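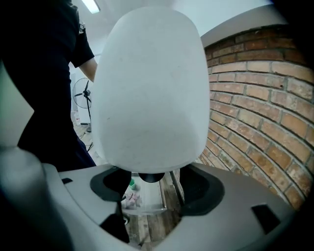

Big and white, with a few smudges on it.

Up at 4 to get the stream going and then sat in my bathrobe for the better part of two hours watching a hold clock that didn't move. I don't know why I do this to myself every time. The Tirneck people had a valve reading they didn't like on the second stage, and whoever was on the microphone kept saying "the team is working it" in that very calm voice they all have. I made toast. I made more toast. The window was supposed to close at 6:15 and I had pretty much given up when the clock started running again, and of course that was the moment I had a mouth full of crumbs.

And it went! Beautiful liftoff, a bit slow off the pad I thought, leaning a little the way the Menater always does in the first few seconds. Staging was fine. Then at 68 miles up the picture froze and I yelled at the laptop loud enough that the dog left the room. It came back after a minute or so, with the second engine burning away like nothing had happened.

Rungnapa Srithong called right after cutoff, still whispering because her kids were asleep. She has a bet going with me over whether they'd get both satellites out on the first try and I owe her lunch now. She picked the noodle place in Botville, which I was hoping for anyway. She thinks the lean is on purpose, to get the plume away from the tower. I think she's probably right but I told her I'd look it up, and then I didn't.

The one thing that bugs me is the booster. They said beforehand they weren't going to try to recover this one, too much weight for the orbit they wanted, and I understand that, but it still makes me a little sad to see it drop off and know it's going in the ocean. It had flown five times. I saw the third one from the beach, with my sister complaining about sand fleas the entire time.

Read the comments for a while, which was a mistake. Half of them were people arguing over whether Trajkovski will have their own rocket ready by next summer. They've been saying next summer since before I bought this house! I'd love it if they did. Their last tank test split along a weld and they've been quiet ever since, no photos or anything, and I don't take that as a good sign.

Wrote it up in the launch notebook before work. Number 15 for me, counting only the ones I've watched live from countdown to payload out. Also I was no good to anyone by 3 in the afternoon and fell asleep on the couch with my shoes on.

The next one is supposed to be in December - a night launch, so at least I can stay up for it instead of getting up for it. Need to ask about switching my shift. And buy bread.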